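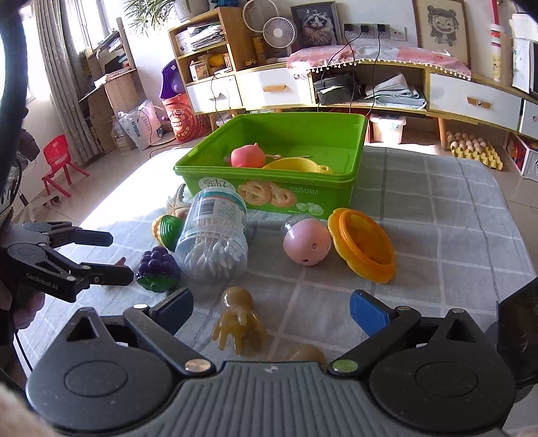

Search this blog Type and press enter

Finger pads, second pass

Swapped the Vandska pads for the Ditex set on Mon 4 July and reran the tabletop sort. Same controller settings as in February, 43 picks per set. The Ditex pads dropped 3. The Vandska pads dropped more, mostly on smooth round plastic, where the contact patch is small and the object rolls out before the jaws finish closing.

Jaw backlash is unchanged, so I put the difference down to pad compound. Wear is still unknown. Next is the Yuan set, if it ships.

2 comments

Pacita Ignacio
Did you re-zero the jaws after the swap? The Ditex pads are thicker.

Fiorella Morelli
What closing speed?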